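The Clellwood Bus

I missed the last bus to Clellwood on a cold night in November, and I want it on record that it was my mother's fault. She wouldn't let me leave without the soup. You try arguing with a woman holding a thermos (I have been losing that fight for my whole life).

So there I was at the Doucette stop with a thermos, a bag of laundry and a phone on its last little sliver of battery, and the only other person on the bench was an old guy in a very good coat.

"You missed it too," he said.

"By a minute!"

"I missed it by 13 years," he said, and then he laughed so hard he had to hold on to the bench.

His name was Gaétan MacDonald and he used to drive that route. He told me he'd driven it until they gave it to somebody younger, and he'd been mad about it, and then he'd found out he liked sleeping in. Now he came down some nights to watch the bus go by and see if it was on time. It usually wasn't. That seemed to make him very happy.

I poured him some soup in the thermos lid, since it would have been weird not to. He tasted it and asked if there was dill in there. There was. There's dill in everything my mother makes, I once found it in a pancake.

"I had a lady who rode to Rimavham every morning," he said. "Seat 3. She always smelled like dill. Never said one word to me except the day I retired, and then she said, 'You brake too hard.'"

Well, I just about dropped the thermos. My mother rode the Rimavham bus for years. She cleaned offices out there, back when Plultano still had the whole building, and she used to come home and complain about the driver. Every night at supper! We knew that man's braking like other families know baseball.

"What color was her coat?" I asked.

"Green. Big buttons."

I still have one of those buttons. It's in a jar in my kitchen.

I called her with the battery I had left and said, Mom, I'm sitting here with your bus driver. There was a long quiet. Then she said, "Ask him if he wants more soup," and my phone died.

We walked back up the hill together, me with the laundry and him with the lid still in his hand. She had the porch light on before we got to the gate. She looked him up and down and told him he was late, and he wiped his feet and came in.

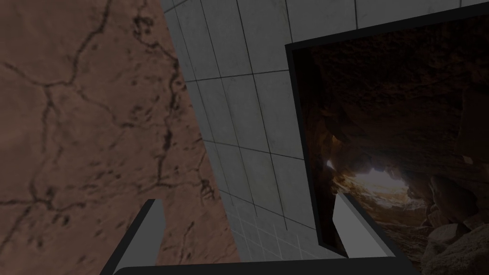 Cracked brown and light gray tile.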